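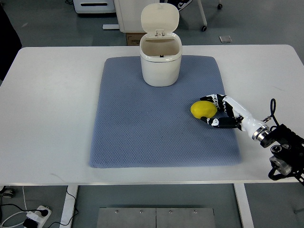
The Raline hand at the lemon, with the bin open behind it.

Home | Topics | Machines | Space | Body | Glossary
Print this page | E-mail this page

How do engineers compare robot hands?

A robot arm needs something on its end to hold things with. Engineers call this part an end effector. There are many kinds. A gripper usually has two flat fingers that close toward each other, like tongs. A robotic hand has several fingers with joints, like yours. Other end effectors use suction or magnets.

Choosing between them takes testing. At the Broltness workshop, two end effectors were compared on one short job: pick up a lemon and put it in a small bin. The first was the Raline, a hand with jointed fingers. The second was the Mathew, a gripper with two fingers. Both were tried on the same arm.

Why a lemon?

A lemon is a harder object than it looks. It is rounded, so it can roll. It is longer in one direction than the other, so the best place to hold it depends on which way it is lying. The peel has small dimples, and no two lemons are exactly the same size.

A lemon can also be bruised. If the fingers squeeze too hard, the peel is damaged. If they squeeze too little, the lemon slips out on the way up. The correct force is somewhere between those two, and part of the test is finding it.

The mat under the lemon has a textured surface. On a smooth table, a lemon that is nudged by a fingertip may roll away before the fingers close. Texture slows it down. A test on a mat and a test on a bare table are two different tests, and their scores should not be mixed.

What is one try?

Engineers call one complete attempt a trial. Each trial in this test had the same steps.

1. The arm waits to one side with the hand open.
2. The arm moves the hand to the lemon.
3. The fingers close.
4. The arm lifts.
5. The arm carries the lemon over the bin.
6. The fingers open.

A trial counts as a success only if the lemon ends up inside the bin. A lemon that lands on the rim and falls back onto the mat counts as a failure. A lemon that is lifted but dropped early also counts as a failure, but it gets a different code in the results table. The code shows which step went wrong.

The bin lid stays open for every trial. Opening a lid is a separate skill and has its own test.

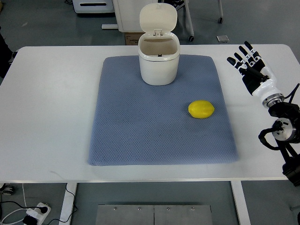

Before the arm moves, the controller has to know two things: where the lemon is and which way it points. The controller is the computer that sends orders to the motors. In this test it was a Tarnex. It received pictures from a camera, worked out the position of the lemon, and planned a path for the arm.

The path must not be a straight line in every case. If the hand comes in too low, the fingertips push the lemon along the mat. If it comes in too high, the fingers close above the widest part and the lemon is squeezed downward, out of the grip. The fingers need to reach past the middle of the fruit before they close.

How does a jointed hand hold on?

Close your own hand around a lemon, or a tennis ball if there is no lemon in the kitchen. Your fingers bend at several places. They touch the fruit in several places too. Your thumb presses from the other side, which stops the fruit from being pushed away.

A jointed robotic hand works in a similar way. The force is spread over many contact points, so each point can press gently. Engineers call this wrapping hold a power grasp. Holding a pencil with only the ends of your fingers is called a precision grasp.

A two-finger gripper has fewer contact points. It has to line up with the lemon more carefully and press harder at each side. On the other hand, it has fewer moving parts. It is lighter and easier to repair, and the controller has less to work out.

How many trials are enough?

One success proves very little. The robot may have been lucky. Ten successes are better, but ten trials can still give a false picture.

The first round in this test had 48 trials for each end effector. That was enough to find large mistakes, such as a wrist turned to the wrong angle. The second round was longer, with 572 trials for each. Between the rounds, the closing speed of the Raline was lowered and the finger pads of the Mathew were replaced, so the two rounds are listed separately.

The camera saved its pictures during every trial. When a trial failed, the engineers could look back at the pictures and find the moment when the grip was lost. They set aside 2591 pictures for close checking. This was slow work and took most of June.

What did the test show?

The Raline did better when the lemon was lying at an awkward angle. Its fingers could close around the fruit even when the hand was slightly out of position. Its most common failure was letting go unevenly: one finger opened later than the others, and the lemon fell to the side of the bin opening.

The Mathew was faster. It did well when the lemon lay across its fingers and badly when the lemon was held near a pointed end, where the peel slopes and gives little to press on.

Neither one is the right choice for every job. A machine that packs boxes all day may be better off with two fingers. A machine that has to handle many shapes may need joints.

Try it yourself

You need a lemon, a bowl, a folded towel and a pair of blunt kitchen tongs. Ask an adult before you borrow the tongs.

Put the towel on a table and the lemon on the towel. Move the lemon to the bowl with your hand 4 times, then with the tongs 4 times. Turn the lemon a different way before each try. Write down every drop, and write down where it happened – at the grab, on the way, or over the bowl.

Then take the towel away and repeat the test on the bare table. Keep the two sets of results on separate lines.

Words to know

Controller – the computer that tells the motors what to do.
End effector – the tool on the end of a robot arm.
Power grasp – a hold with the fingers wrapped around an object.
Precision grasp – a hold with the fingertips only.
Trial – one complete attempt in a test.

Print this page | E-mail this page

We use cookies to remember your page settings. Accept | Settings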